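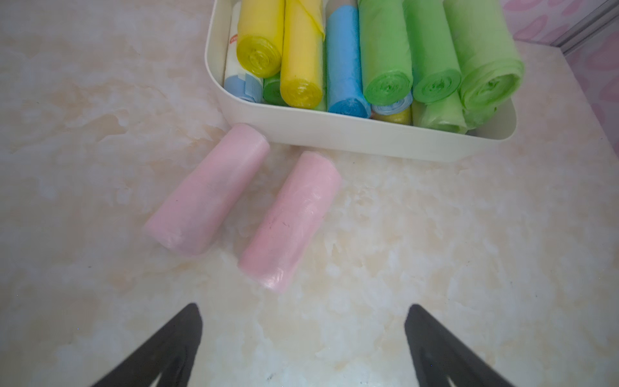

**Yoon Street Tool Library — Home Robotics Night, Kitchen Tips**

Bin bag rolls look like the easiest thing on earth to put away. They are not! Our arm, a secondhand Voltis, ran all through June sorting them into a tray, and I've got a list of what went wrong and how we fixed it (mostly with rubber bands, I'll admit).

The big one was the double grab. Two rolls lying side by side in the same colour got read as one fat roll, the fingers went wide, and the arm faulted with a grip error — 17 times in one evening. Leave a good thumb's width between rolls of the same colour and it settles right down.

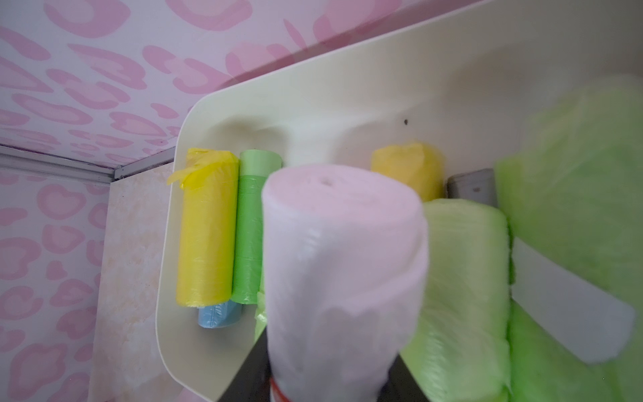
*Thick pale roll in the fingers, over the bin.*

Next, loose ends. A flap of film can catch on a neighbour when the roll is lifted, and then you're dragging half the tray along. Tuck the tail in or snap a rubber band around the middle before you start. Hadiza Ojo swears by a dab of masking tape, but I find it tears the film.

Fat, squashy rolls need a gentler squeeze. We had the grip set at 300 and it was crushing the cores, so Hyun-seo Chae knocked it back to 114. No flattened rolls after that, though the skinny ones slip a bit.

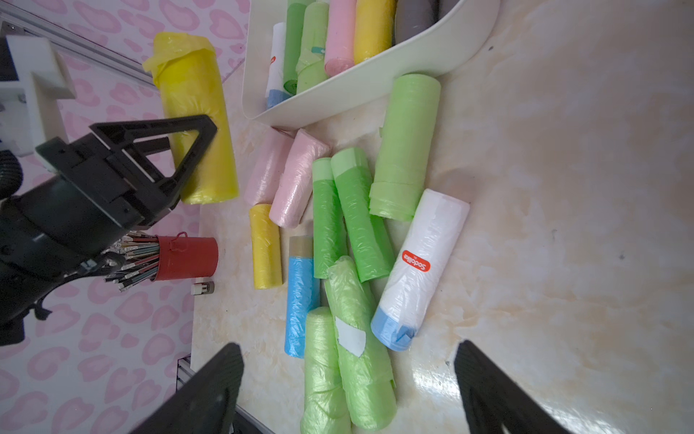
*Rolls out on the marble, with more in the tray.*

Safety bit, please read it! When the arm faults, hit the stop button BEFORE you reach in to free a roll. I didn't, it finished its move, and I wore a purple knuckle for more than 6 days. Tie back your hair and keep your sleeves up too, and check the wiring for rubbed spots before you power on.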